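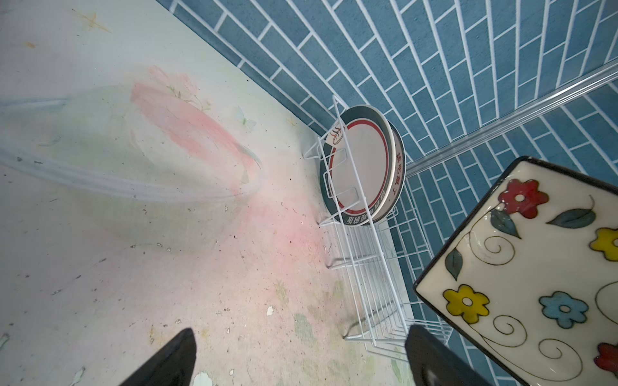 5.2 Public demonstration at the Leitner building

The open day in June was the first time the dish task was run with people outside the project in the room. Unine opened the ground floor of the Leitner building from 10 a.m. to 4 p.m., and the front desk logged 641 visitors. The Nusteo arm was set up in the tiled kitchen corner used in Section 4, and its wrist view was shown on a monitor facing the visitors. Figure 6 is taken from that view. Two round plates lean in the upper part of the wire rack, and a square plate with hand-painted flowers is close to the camera at the lower right, covering part of one finger. The countertop has a faded pink floral print and a clear plastic sheet lying on it, and we left both in place because the policy had been trained on plain counters as well as printed ones and we wanted to see how it handled the less tidy case.

Each demonstration started with a short introduction by Leandro Villanueva, followed by one or more attempts at placing a plate. Visitors could ask for a plate to be changed between attempts. We ran 100 attempts during the day. An attempt counted as a success if the plate stood in the rack without support after the gripper had moved back to its start pose. Attempts stopped by the operator were counted as failures, including those stopped only because a visitor had stepped over the floor line. By this measure 73 attempts succeeded.

Of the failures, 12 were operator stops. Most of the others happened at the moment of insertion, when the edge of the plate touched a divider and the arm kept pushing instead of backing off. We had seen this in the lab, though less often. Square plates were harder than round ones. A round plate that meets the wire a little off center tends to roll into the gap, while a square one catches at the corner and turns in the fingers. The Pravach planner used for the approach treats both shapes as flat discs, and this is a weakness we had not thought important before the open day.

Lighting was a second difference from the lab runs. The blinds were up so that people could see in from the courtyard, and the light changed through the day. The clear rail along the tiled wall gave bright highlights in the wrist view, and the detector sometimes marked one of these as the rim of a plate. The false detections did not cause a failed placement on their own, but they slowed the approach, and on several attempts the arm paused long enough for visitors to ask if it had broken.

The questions from visitors were written down by a student at the side table. Many were about speed. Several people wanted to know why the arm had to look at the rack again after picking up a plate, when the rack had not moved. The second look corrects the estimate made before the grasp, when the arm was farther away. A few visitors who had worked in restaurant kitchens pointed out that plates are normally racked by size, and that our task ignores order completely. We agree with this and return to it in Section 7.

The results from the open day are reported separately from those in Table 2. The operator knew which plates were difficult and may have steered visitors toward the easier ones when the room was full, and no record was kept of which plate was used in each attempt.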